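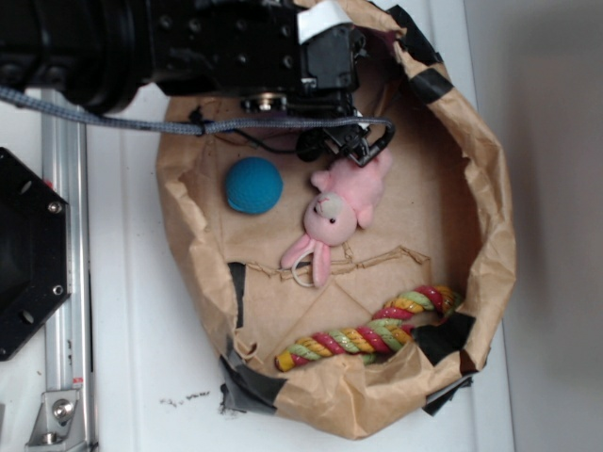

Felicidad Lagman

3. Shallow Paper Containers for Small Soft Goods

3.1 Background and purpose

The previous section dealt with rigid boxes and lidded bins of the kind sold for toys and pet supplies. Most households in the Hendar survey owned at least one such bin, and many of them kept it in a closet or under a bench, where it was opened once or twice a week. The items in daily use were kept elsewhere. They were left on the floor, in a corner of the sofa, or in whatever bag or box had most recently come into the home. The present section considers this second group of containers, and in particular the brown paper bag with its sides turned down to make a low, open bowl.

Paper bags were included in the work at the request of Abdelkrim Shehata, who managed the household visits and had recorded them in several kitchens and entryways. A turned-down bag has some clear points in its favor. It costs the household nothing beyond the shopping it arrived with. It takes up little height, so that a person standing next to it can see everything on the floor of the bag. It can be thrown away when it is dirty. Against these points must be set its short life and its lack of a fixed shape.

3.2 Construction

All paper containers in this part of the study were made from plain kraft paper bags. The sides were folded outward and down until the wall was low enough for a hand to reach any part of the floor without pressing on the rim. No template was used. The person making the container was asked to stop folding when the rim felt firm, and the finished outlines therefore differ from one container to the next. Most are closer to an oval or a rough circle than to the rectangle of the original bag.

Folded kraft paper tends to open again when it is left alone. Early containers were made without any fastening and lost their form during handling, chiefly at the corners, where the layers are thickest. Black tape was then applied across the folds at intervals around the rim. The tape was placed wherever the paper lifted, and its spacing is uneven. In some containers a strip was also run down the inner wall. We did not trim the creases or try to flatten the rim, as a household would be unlikely to do so.

The floor of the container deserves a separate note. Seams, flaps and torn edges can stand up from the base and form low ridges. A ball may come to rest against such a ridge, and a flat item may lie partly over it. Smooth floors were tried by adding a cut sheet from a Verbeke shipping carton, but the sheet shifted when items were picked up and the practice was dropped.

3.3 Contents

The contents were selected to cover the materials named most often in the visits: plush, molded foam or rubber, braided rope, and hard plastic. Items were bought new from the Skinda range or taken from the project's own stock. Sizes were kept to what an adult can lift with one hand. Each set was limited to a few objects so that the floor of the container remained partly open, and no attempt was made to sort the objects by type.

Figure 3. A folded paper container holding a small black box, a blue ball with a dimpled surface, a pink plush bunny and a rope toy with red, yellow, green and cream strands. Black tape secures the rim.

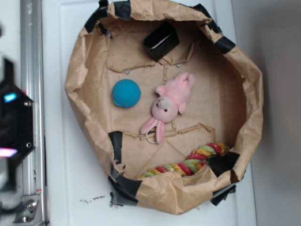 The four kinds of material place different demands on a low wall. A ball needs only enough height to keep it from rolling out, and even a soft paper rim meets that need on a level table. Plush toys do not roll, but their ears and limbs are easily caught when a neighboring item is lifted. Rope is the most difficult of the group. A braided length keeps some of its bend, and it tends to follow the curve of the wall or to work its way under a loose fold of paper. Where this occurs, part of the rope is hidden, and a person tidying in a hurry may leave it behind. Small boxes with flat sides were found to sit close against the wall and were seldom disturbed by the movement of other items.

3.4 Handling and wear

Each container was kept in use until a fold came fully open or the wall could no longer stand without support. Containers were inspected every 12 hours during this period, and tape was not renewed once the period had begun. The first sign of wear was usually a softening of the rim on the side from which items were most often taken. The creases there became shallow and the paper leaned outward. Tears in the base followed later and had little effect on use.

It should be noted that the rim was weakened more by hands resting on it than by the contents. None of the toy sets was heavy enough to push the wall outward unaided. Households that place the container on the floor, where it may be stepped on or carried off by a dog, can expect a shorter life than the one observed here on a tabletop.

3.5 Comparison with the molded tray

A molded Birnix tray of similar height was used as the reference container. It kept its form throughout and was simple to wipe clean. Items were taken from it in much the same way as from the paper containers, with one exception: balls moved freely over its smooth floor and often had to be steadied with the other hand. The uneven base of the paper containers reduced this movement. Households asked to choose between the two in May gave mixed answers, and their preference depended largely on where the container would be kept. The paper form was accepted in kitchens and utility rooms. It was less welcome in living rooms, where the visible tape was mentioned as a drawback. Placement within the home is taken up again in Section 6, together with the results for fabric baskets.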